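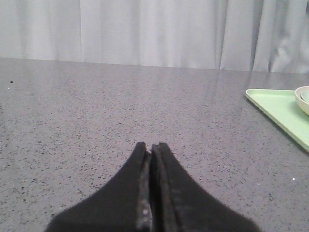

Taking my mom's group to a robot demo, what should I expect?

Posted by Kirsty Parsons, 4/20/24

Hi all! I signed up to bring 8 people from my mom's retirement community to the open day at Furnholm, and now I'm getting cold feet. The flyer says "tabletop manipulation, live" and that's pretty much it. I called and the guy on the phone was super nice but kept saying things like "pick and place" and I just said uh-huh a lot. Has anybody here been? Is it fun to watch if you don't know a thing about robots? Can they get close enough to see? Two of the ladies don't do well standing for long, and my mom will ask a million questions (she used to run a school kitchen, so anything with dishes gets her going). Parking tips welcome too!

Declan Goodall

I went in February with my brother-in-law and had a great time, so don't cancel! It's slower than you'd think from videos. If you're picturing a car factory with arms whipping around, it's more like watching somebody's very careful grandpa set the table. The one we saw was moving dishes on and off a tray, one piece at a time, and the whole room went quiet whenever the fingers closed. Then it missed a cup and everybody groaned like it was a ball game.

Ask them to put the wrist camera view up on the big screen. They had it off when we came in, and I couldn't tell what was going on from the third row. With the camera view you're looking right down past the fingers, and you can see how well they're lined up before they grab. Your mom will love that part. Nested bowls are hard for it, by the way, or so the woman running it told us. She said getting hold of the inside one and leaving the other behind took them months.

Chairs: there are some, but they're folding ones along the back wall. Call ahead and they'll move them up front. Park in the Blackburn Street lot. It's 2 bucks and the walk is flat.

mostov_fan

its fine. kinda long. the talk before the demo has 123 slides, I'm not kidding, skip it and get a coffee

Sorkero Sue

I'd go early. They can have 200 people through on an open day and the first run is the calmest. My dad has hearing aids and the room echoes something awful, so sit on the left near the speaker if anyone in your bunch needs that. And let your mom ask her questions! The students running the arm were so patient with us, and one of them let my dad press the start button. He still brings it up at dinner.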